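Peldale Home Skills Centre
Tips from the June open day: fans, plugs and power strips

The Centre's June open day drew visitors from across the district. The household bench was shared with the Talukder workshop, whose two-armed robot was set tasks from an ordinary home: sorting cords, placing dishes and plugging in small appliances. Many visitors asked for the bench notes, and these are set out below for general use.

Before you plug anything in

Lay the power strip flat on a hard surface with all of its outlets facing up. A strip that is hung by its cord or pushed behind a cushion puts strain on the plugs and traps heat.

Uncoil each cord fully and follow it by hand from the appliance to the plug. Look for flattened spots, cracks and any place where the outer covering has pulled away from the plug. A damaged cord should be replaced by a qualified person. Tape is not a repair.

Hold the plug by its body, line it up squarely with the outlet and push straight down. The operators from Talukder remarked that this was the hardest part to set up for the arms, as a plug that meets the outlet at a slight angle will bind. The same is true in the kitchen at home. If a plug will not go in with light pressure, withdraw it and start again.

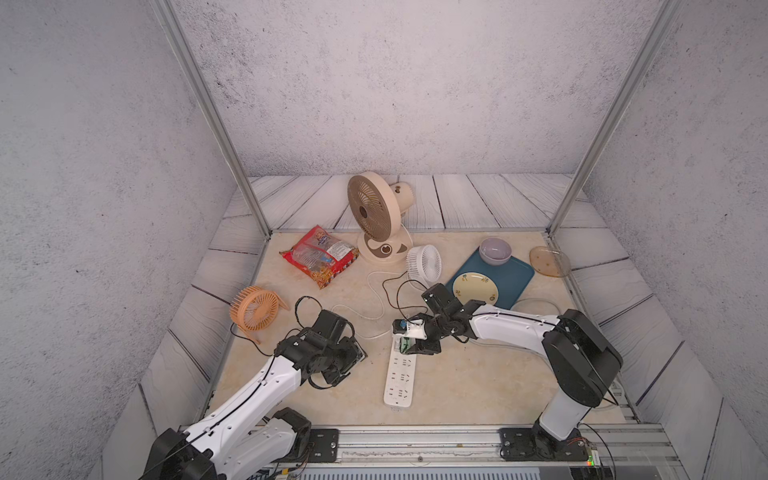 Small fans may usually share a strip, provided the total load stays under the rating printed on it. Heaters, kettles and toasters should go directly into a wall outlet. Never plug one strip into another.

Cleaning a desk fan

Fans should be cleaned at the start of the warm season and again before storage. Unplug the fan first. Brush the grille with a dry paintbrush, working from the centre outward, then remove the grille if the manual allows it and wipe the blades with a damp cloth. Let all parts dry completely before putting the fan back together. Mesh grilles hold more lint and may need a second pass.

Clip-on models have a spring that loosens with age. Check the grip before placing one on a shelf above a bed or a sink.

Keeping the work surface in order

Dishes, food and cords should each have their own area. A tray is useful for this purpose, as bowls and plates can be moved together when the counter is needed. Keep liquids well away from outlets, and run cords along the back of the counter where sleeves will not catch them.

Further sessions

The bench will run again at the Zevaren Hall in Peldale, with demonstrations at 11 and 3. Groups of more than 7 are asked to book ahead. Printed copies of these notes are available at the front desk at no charge.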